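Speaker notes: "Keeping the planner honest in simulation"
Rokville meetup, evening session, Wednesday, March 27, 2024

Opening (take your time, let people find a seat)

Good evening, everybody, and thank you so much for coming out. I know the parking is bad. I'm going to talk about the part of our software that sits between "I can see a thing" and "I am moving toward the thing," and I'd like to do it slowly, so please stop me if I skip something. Mention that the coffee is at the back.

Who has used a motion planner before? Wait for hands. If it's most of the room, shorten the next bit.

What Forkus does

Forkus is our planning layer. It takes a goal for the gripper, asks for a bunch of possible paths, and throws out the ones that would bump into something. We wrote the first version last December, mostly in the evenings, and I still have a soft spot for it, even though hardly a line of it is left (the old collision checker in particular was a sad little thing).

Starkex is the perception side. It hands Forkus a rough shape for every object it believes in. Say "believes in" and pause here, I like that phrase and it sets up the plant story.

The plant story

So, a box is easy. A ball is easy, you wrap a sphere around it and go home. A houseplant is awful! It's mostly air, with leaves hanging wherever they please, and if you wrap the whole thing in one big shape you've just told the arm that half the table is solid. Our old settings did exactly that, and Forkus would plan these grand sweeping detours, very polite, very slow.

We now split foliage into 12 smaller shapes at most, and let the planner pass close to them at low speed. On our last overnight batch we ran 3,141 planning requests, and the typical plan came back in under 2 seconds. Don't oversell this. It is all simulated, and I should say so before somebody asks.

Shadows and lighting

Hard shadow edges confuse Starkex more than I expected. A jagged shadow on a tabletop can look like the edge of a real object, so we change the light between runs and compare what it reports. I have some 5 minutes of material on this, cut it if we're running late.

Next slides, then talk about views. Point out how much the arm itself gets in the way once you look from near the gripper. The self-filter (the piece we named Vlček) has to remove our own fingers before Forkus sees anything, or the arm plans around itself.

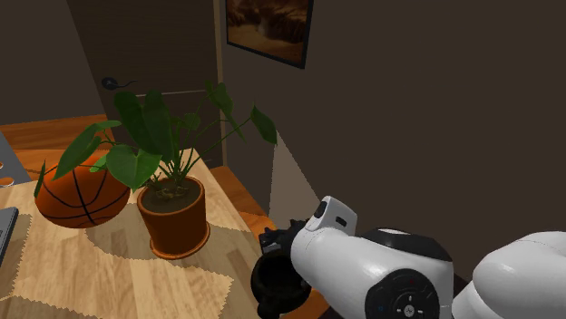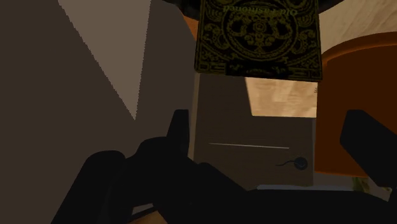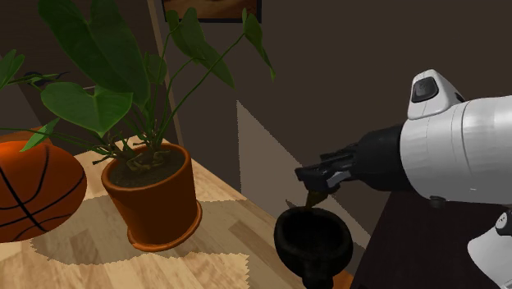 Slides 9 to 11: simulator renders with the gripper in view in all three; the potted plant and basketball are in the first and last.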